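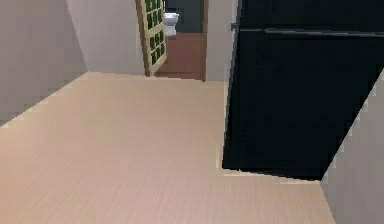
The Roadmap Is Not the Game

Print | E-mail

Gasser has been in early access for 418 days. I know this because the launcher tells me, in a cheerful banner above the Play button, as though the number were an achievement. The banner also says the full release is "on the horizon." It said that in June, when I bought my copy, and the horizon has kept its distance.

For anyone who missed the fuss, Gasser is a gas station management game from Drekstead, published by Prunow. You inherit a failing station outside the made-up town of Flerstead, fix the pumps, stock the shelves, hire a night clerk and try to keep the bank away. When it works it's a lovely, grubby little thing. The first three hours are as good as anything I've played in the genre. The pump repair is fiddly in a satisfying way, and the regulars who come in for coffee have just enough to say that you begin to look forward to them.

Then you reach the second loan, and the game runs out. It doesn't end, exactly. The highway expansion that every character has been talking about never arrives, the phone stops ringing, and the regulars go back to their opening lines. A small notice in the corner says more story is coming.

How much more, and when? For that you have to consult the roadmap.

I have come to distrust roadmaps as a form. They are drawn like promises and worded like horoscopes. The one for Gasser is a handsome thing, a two-lane road winding past six signs, and in the first version each sign had a season on it. The second version dropped the seasons and used "Phase 1" through "Phase 6." The current one has taken off the numbers as well. The signs are still there, and so is the multiplayer mode, which has moved from the third sign to the last without anybody at Drekstead mentioning it in a patch note.

Ask on the official forum and you'll be told that plans change. They do, of course. I've never made a game, and I'm willing to believe that getting two players to share a cash register is harder than it sounds. What I'm less willing to believe is that the studio was surprised by this after it had put multiplayer in the store description, where it still sits today, fourth line down, with "planned" in parentheses after it.
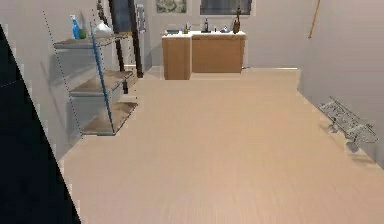
PC & CONSOLE | Features Desk

The usual defense of early access is that the players are helping. You pay less, you report what's broken, and the finished game is better for it. I went and read the public bug tracker to see how that was going. There were 661 open reports on the afternoon I looked. Plenty of them were duplicates, and a fair number weren't bugs at all (one was a long complaint about the price of the in-game hot dogs, which I happen to agree with). But the save corruption that wiped my station at the end of week five was in there too, and the oldest report of it was filed in the first month of sale. It is marked "Acknowledged." I'd love to know what comes after acknowledged.

Meanwhile there have been eleven updates, and I've played all of them. The game got a paint shop. It got seasonal hats for the clerk. It got a photo mode with a film grain slider, a second kind of mop, and a radio station that I admit is very good. These are the things you add when you want the update log to look busy. A streamer can show off a hat in ten seconds. A fixed save system makes poor footage.

And you don't pay less, either, or you won't for long. Gasser went on sale at 20 dollars. Prunow has said the price will go up at full release, which sounds reasonable until you notice that the warning has been used as a sales pitch ever since. Get in now, before it costs more. There's a deluxe edition as well, for a game with no ending, that comes with a soundtrack and a digital map of Flerstead. The map includes the highway.

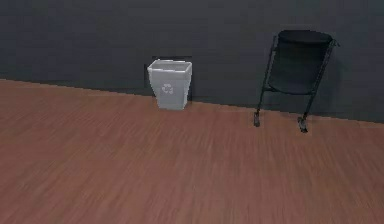
None of this makes Drekstead crooks. My guess, and it's only a guess, is that a small team wrote a big description, sold far more copies than it expected in the first weeks, and then found itself running a live product when it should have been finishing one. Every update brings a bump in players. Every bump is an argument for another update of the same kind. The hard work at the back end of the story can always wait a month, and nothing in the arrangement punishes the wait. The money came in at the start.

That is my trouble with the model as a whole, and Gasser is far from the worst case. A publisher that has been paid in full for half a game has every reason to be polite about the other half and very few reasons to hurry. Some studios deliver anyway. I can name several that did, and people who defend early access always name the same ones. Their forums seldom mention the games that went quiet, which is understandable, as most of those forums have been closed.

Store pages could help here. At the moment they ask developers a handful of soft questions, such as how long they expect to stay in early access, and then let them edit the answers whenever they like. Gasser's page first said "less than a year." It now says "until it's ready." I would like the old answer left up beside the new one, with the date it was changed. It would cost the storefront next to nothing, and a buyer could learn more from it than from any number of trailers.

I'd also like the word "planned" to come with a limit. If a feature has been planned for a year with nothing playable to show for it, take it off the page, and put it back when it exists.

The latest newsletter from Prunow says the story is "over 50 percent complete," with no word on what the percentage is measuring. Dialogue? Missions? Days on the calendar? I wrote to ask, and got back a courteous reply with a link to the roadmap.

I still load it up some evenings. I've rebuilt the station I lost, and this time I copy the save folder to a second drive before I quit. The coffee crowd comes in at six, they tell me the highway is going to change everything around here, and I ring up their donuts.

Print this article | E-mail this article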